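notes, costinton talk, 6/18/23. READ SLOWLY. water on the lectern this time

**open**

- thank Paraskevi for the intro, don't repeat her joke
- who am I: front desk at Raptis, then office manager, now I go into other people's offices and clear their desks
- show of hands: who ate lunch at their desk on Friday. wait for it. look at the back rows
- title is "The Clear Table." not the empty table. Somebody has to work there

**the story (keep under 2 mins)**

Rotunico, first job I did on my own. Sign-in table by the door. On it: stapler, three old visitor logs, a dead plant, somebody's charger, mints. Visitors were signing the log on their knee. On their KNEE. Lawal Akinola ran the desk then and he told me the table was "full but organized." Pause. Let them laugh if they're going to.

We took everything off and put it on the floor. Then only brought back what people reached for in one morning. Came to a pen, a log and the phone.

Say what went wrong too. The plant was a gift from the owner. Should of asked.

**main part**

Clearing is one afternoon. Keeping it clear is the job. Surfaces fill from the edges in, corner by the wall first, then the side nearest the door. Watch your own kitchen table this week, same deal.

Two questions for every item:

1. did anyone use it at this table today
2. if it was gone would they walk to get it

No to both = off the table. Yes to the second only = drawer or shelf. Don't argue with people about the drawer, let them have the drawer.

(Stelios will ask about paper trays. Answer: one tray, not stacked. A stack is a filing cabinet with no doors.)

slow down here

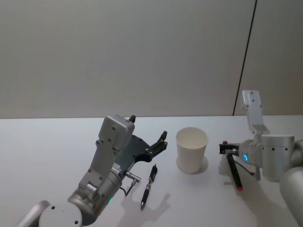
Paper cups and pens, my two favorite offenders. They get left by people on their way to somewhere else, they weigh nothing, and no one feels like they left a mess. Look how fast your eye goes to the pen on a white top, dark body, silver band, lying on the diagonal. On a busy table you'd never see it. Plain wall behind it does the same work, nothing pinned up, nothing to compete. So if you get a say in the furniture: light top, quiet wall, and small stuff has no place to hide. The cup is the other one. A cup on a table is either a drink or trash and you can't tell from across the room, so it stays there till Tuesday.

Ask the room: whose cup is it? Every office has the cup no one owns. Don't do the long version of the Orik cup story, only the short one (four days, Despina Stefanou finally wrote a date on it).

**fixes, go quick**

- bin within arm's reach of the table. Not across the hall
- one pen per seat, pen lives in the same spot, far side, clip up so you can grab it
- last person out does the wipe. Wiping forces you to pick things up, thats the whole trick
- cups go back to the kitchen with the person who brought them. Put it on the meeting invite if you have to
- no bowls. A bowl turns into keys, then batteries, then receipts

skip if short on time: the label maker slide. They've all seen a label maker

**numbers**

just the one. Went through the supply closet at Orik with Rafail Athanasiadis in April, every pen on every table and in every drawer went in a box. 1661 pens. For six people!! Say it again slower. They'd put in an order for more that same week.

Don't turn this into a lecture about waste. It's about not being able to see what you have.

**questions they asked last time**

- "what about shared tables?" Same rules but pick a reset time. End of day is best, noon works if you have shifts
- "my boss is the messy one." Clear your own end. Don't touch theirs. Takes two weeks or so before they start noticing the line down the middle
- "what about cords?" One cord up through the back, everything else unplugged and put away. I'm not great at this myself, say so
- somebody asked about cats. I don't have a cat answer

**close**

Homework: pick one table. Take it all off tonight, put back what you touch tomorrow before lunch. Email me the before and after, address on the handout

handouts are in the blue folder, Stelios has the spare set. Get the clicker back to Paraskevi before I leave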